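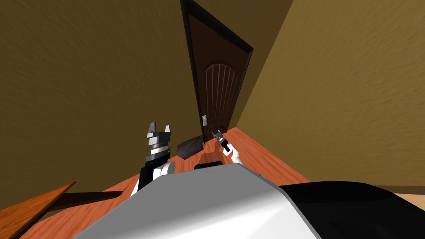
3. Materials and Methods

3.1 Building stock and selection of doors

The survey covered 163 apartment entrance doors in 19 residential buildings, divided between the Orkmont district and the older part of Trallthorpe. All of the buildings have an enclosed common corridor or stair hall, heated or unheated, onto which the apartment doors open directly. Buildings with open galleries were left out, as the background noise on a gallery depends on street traffic and wind, and the corridor-side level could not be held steady for long enough to complete a measurement.

Within each building, doors were chosen from the list of occupied apartments by random draw, with the restriction that no two doors on the same landing were used. This restriction was adopted after the pilot work in the Ekinci block, where sound passing through a neighboring apartment and back into the corridor was found to affect the receiving-side level when two adjacent doors were both poorly sealed. The pilot doors are not part of the sample reported here.

Only hinged, single-leaf wooden doors were included. Double doors, steel doors and doors with a glazed panel were excluded. Doors with a mail slot were kept in the sample, with the slot taped on both sides during the measurement and its presence recorded. A door with a pet flap was treated as a door with an opening and was excluded.

3.2 Classification of the door leaf

Earlier work on entrance doors generally classifies the leaf by mass per unit area alone. This is adequate for flush doors, where the thickness is close to uniform and the leaf behaves as a single panel over most of the frequency range of interest. It is less adequate for doors with a worked face. Where grooves are cut into the face, the local thickness varies across the width of the leaf, and the bending stiffness along the grooves differs from the stiffness across them. Where the face is built up from separate strips, the added mass is distributed unevenly and the strips may be fixed only at intervals.

The leaves were therefore sorted into three groups on the basis of the corridor-side face. Group F (flush) contains leaves with no relief other than the edge profile. Group P (paneled) contains leaves with one or more recessed or raised fields inside a border. Group G (grooved) contains leaves on which parallel grooves cover the greater part of the height. A leaf with both grooves and a panel was placed in the group whose feature took up the larger area. Figure 3 shows a face with the kind of relief that the grouping had to deal with: long vertical grooves over most of the visible surface, together with a recessed panel near the bottom.
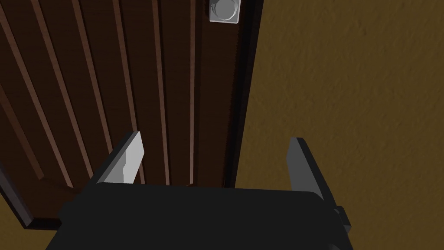
Figure 3. Rendered close view of a dark brown wooden door with narrow vertical grooves. Lighter strips alternate with darker recessed bands; the start of a lower panel is visible near the lower left corner.

The group was assigned on site and assigned a second time from the survey sheet by a different member of the team. Disagreements were settled by returning to the door. Most of them concerned shallow relief that had been filled by repeated painting, so that the original grooves could be felt by hand but were hard to see under the corridor lighting. Such doors were placed according to the relief that could be felt.

The relief depth was taken with a depth gauge at the top, middle and bottom of the leaf, and the mean was recorded. Leaf thickness was measured at the lock edge and the hinge edge with the door open. Mass was not measured directly. Taking the leaf off its hinges was possible in vacant apartments only, and the number of these was too small to support a separate analysis. Mass per unit area was estimated from the thickness and from the density assigned to the core, which was identified where possible from the lock mortise. If the mortise could not be inspected, the core was entered as unknown and the door was left out of the regression on mass, although it was kept in all other comparisons.

3.3 Seals, threshold and frame

The perimeter of each door was divided into four lengths: head, hinge side, lock side and threshold. For each length the type of seal was recorded as none, brush, foam strip or compression profile. The condition was scored as intact, worn or interrupted. A seal was scored as interrupted if there was any point along the length at which a paper strip could be drawn through with the door closed and latched without resistance.

The paper strip test is crude, and its result depends on the force with which the door is closed. To reduce this effect, every door was closed by hand until the latch engaged and then left alone, without being pushed or pulled against the stop. Deadbolts were left open. Residents who normally use the deadbolt at night may therefore have better sealing than the survey shows, especially on the lock side.

The threshold required more attention than the other three lengths. In the Trallthorpe buildings the floor finish in the corridor had in many cases been replaced one or more times, and the original threshold strip had been raised, cut down or removed. The gap below the leaf was measured at both ends and at the center. Where the floor was not level - this was common in the stair halls - the largest of the readings was used in the analysis, and the mean was kept for reference only.

Some of the doors had been fitted with an add-on seal made by Zurkomine as part of an earlier energy retrofit. These seals were recorded as compression profiles, with the make noted. No separate claim is made for the product. The retrofitted doors were also adjusted at the hinges during the same work, and the two changes cannot be separated with the present data.

The joint between the frame and the wall was inspected from the corridor side only. Casings were not removed. A visible crack between casing and wall was recorded, but an unfilled cavity behind an intact casing would not have been found by this procedure. Its contribution appears in the measured level difference and cannot be assigned to any one element.

3.4 Sound measurements

The sound source was placed in the corridor, on the floor and facing a corner away from the door under test. Levels were measured at fixed positions in the corridor and in the entrance hall of the apartment, in one-third octave bands. Interior doors leading off the entrance hall were closed. Coats and shoes in the hall were left as found. Reverberation time was measured in the hall for each apartment so that the level difference could be normalized, a step that matters here because the halls varied widely in both size and furnishing.

Counting all bands and positions retained after screening, the data set contains 3512 level differences. Screening removed any band in which the receiving-side level did not stand clear of the background. The loss was greatest at high frequencies for the doors with the best seals, so the high-frequency averages for that subset are biased toward lower insulation. They should be read as lower limits.

Measurements were made during daytime hours. Elevators were stopped where the building manager agreed to it. Where this was not possible, the operator waited for the car to come to rest and discarded any recording in which it moved. Ventilation in the apartment was left in its usual setting. Turning it off was considered, but in the pilot apartments this changed the pressure difference across the door and, with it, the contact between leaf and stop on doors that were loosely latched.

3.5 Treatment of the data

The normalized level difference was averaged over positions in each band and then reduced to a single value per door. A linear model was fitted with estimated mass per unit area, total length of interrupted seal, largest threshold gap and leaf group as predictors. Building was entered as a random effect, given that doors in the same building usually came from the same supplier and had been maintained in the same way.

Leaf group and relief depth could not both be used, as relief depth is zero by definition in Group F. Two models were therefore fitted, one on the full sample with leaf group and one on Groups P and G with relief depth. The second model has fewer doors per building and its random effect is poorly determined. It is reported in Section 4.3 for comparison, and the estimates in the remainder of Section 4 are taken from the first model.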